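Square Tags: The Little Black and White Patterns That Cameras Can Read
By Houda Alaoui

Have you ever seen a square printed in black and white that looked like a piece of a crossword puzzle somebody forgot to finish? Maybe it was on a box, or on a wall in a museum, or on a card that came with a game. It has a thick black border, and inside the border there are some chunky blocks, and it doesn't look like a letter or an animal or anything else you could name. Grown-ups who work with them call them fiducial markers (say it fih-DOO-shul), but that's a mouthful, so I'm going to call them square tags, and you can too.

A square tag is a kind of name badge. You wear a name badge so that people can look at you and know who you are. A square tag is stuck on a thing, or printed on paper, so that a camera hooked up to a computer can look at it and know which one it is. The computer doesn't read letters off it. It reads blocks.

How do the blocks work?

Get a piece of graph paper and a pencil if you have them handy, because this part is more fun if you draw along. Draw a big square and divide it into a grid, four boxes across and four boxes down. Now color in some of the boxes and leave the others white. Any ones you like! Then draw a fat black border all the way around the outside, and leave some plain white paper around that.

What you've made is a pattern, and every box in it is like a tiny yes-or-no answer. Is this box black? Yes. Is the next one black? No. The computer goes along asking that for every box in the grid, row by row, and at the end it has a long string of yeses and noes. Then it looks in its list to see which tag has those same answers. Tag number 52, perhaps, or tag number 70. With only one box you could make just 2 different tags, an all-black one and an all-white one. Add a second box and you can make four. Add a third and you can make eight. It keeps doubling with every box you add, so even a small grid has plenty of patterns to pick from.

The people who design the tags don't use every pattern, though. Some would look too much like each other, and some would look the same when you turned the paper around. Try it with yours. Turn it a quarter of the way around, like turning a steering wheel, and see if it looks different. If it looks exactly the same from all four sides, a computer couldn't tell which side was the top, and you should color in another box or two and try again.

Why black and white? Those two are about as different from each other as two colors can be, one very dark and one very light. If the tags were pale yellow and cream, a camera might have a terrible time telling the boxes apart, especially in a dim room at five o'clock on a November afternoon.

A tag can be part of something flat, like a sheet of paper with several of them in rows, or it can go on the side of something solid, like a cube. A cube is a very nice shape for tags. It has six flat faces, and each face can have a tag of its own, so whichever way the cube is turned, there can be one looking out at you.

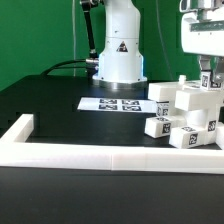 Can a square tag tell a computer where something is, as well as what it is?

A square tag can do both, as long as the computer has been told how big the tag is and how its camera sees things. It finds the four corners of the square and checks how far apart they look. A tag that looks small is far away, and a tag that looks squashed on one side is tilted.

You can test that with your own eyes. Hold your paper tag straight out in front of you and it looks like a proper square. Now tip the top edge away from you. The top looks a bit shorter than the bottom, doesn't it? The paper hasn't changed shape one bit, but what you see has changed, and your brain says "oh, that's leaning back" without you even having to think. The computer has to work it out with arithmetic, and it does the arithmetic very quickly.

Things that make a tag hard to read

A thumb over one corner is a big one. Shiny tape is another, because it can bounce the light from a lamp and hide the blocks under a white glare. Crumpled paper bends the straight edges, and a tag cut right up against its black border can get lost if you put it on a dark table. That's why I asked you to leave some white around yours.

Try it with a friend

My neighbor Apinya Rungrueang and I play this one with our kids. Everybody draws one tag and gives it a secret meaning, like "hop" or "bark" or "sit down." Write all the tags and their meanings on one sheet, and that sheet is your list. Then one person holds up a tag, turned any way they please, and the others have to find it on the list and do what it means. You'll be surprised how long it takes to match one that's upside down. The dog tag is always the loudest at our house.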